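Search products and guides...

Filed under: Newsroom Tools > Licensing & Syndication

Truseck Reprint Desk -- licensing software for small news publishers

242 shares

If you run a local paper, or a town news site, or one of those newsletters that started as a hobby and now has a real mailing list, then you already know how it goes when somebody asks to reprint a story. An email comes in, it sits for a while, somebody digs up what was charged the last time, and by then the other side has moved on to something else. We built Reprint Desk for exactly that kind of office, and we've tried very hard to keep it simple enough that you can learn it over a cup of coffee.

Every story you publish gets a small request link at the foot of the page. A reader, a school or another publisher clicks it, picks how they want to use the piece, and sees your price right away. You can approve each request by hand (most of our customers do, at least at first) or let the ordinary ones go through by themselves. The agreement is written in plain English, and both sides get a copy.

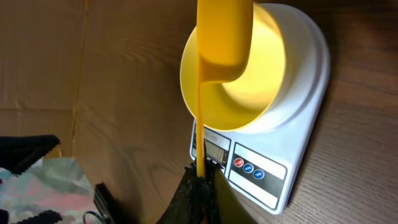

Shagufta Sandhu wrote to us that her paper had been giving away its school board coverage for years, mostly out of embarrassment about naming a price, and that having the price already sitting on the page took the awkwardness right out of it. She also asked for a way to let nonprofits reprint for free, and we're happy to say that's now a check box on the settings page.

Your plan includes:

- Three editor logins, with more available if your newsroom grows
- Request links for text, photos and audio
- Invoices and receipts with your own masthead
- Import from Furon, including old agreements and contact lists
- Page themes from Colorwood, so the request form looks like the rest of your site

Bringing in an older archive can take a little patience, and we'd much sooner do it with you than leave you alone with a manual. The Ozoliņš archive came to us as 3167 stories with bylines in every style you can imagine -- initials, nicknames, a few with no name at all -- and we went through the odd ones together with the editor before anything went live.

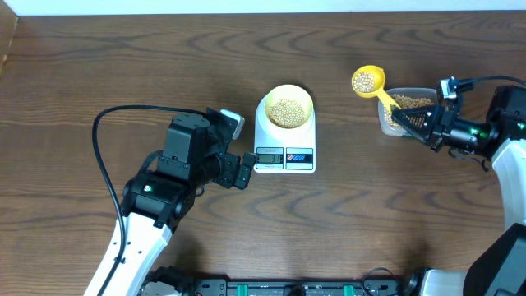

A bowl of beads on a digital kitchen scale.

You can try the whole thing for three months before paying, with your real stories and real requests, and anything you earn in that time is yours to keep. Archive imports are booked through September, but new accounts can start with current stories the same day they sign up. Write to us with any questions at all, even the small ones. We do love to talk about this stuff!

Product page updated 2026-07-07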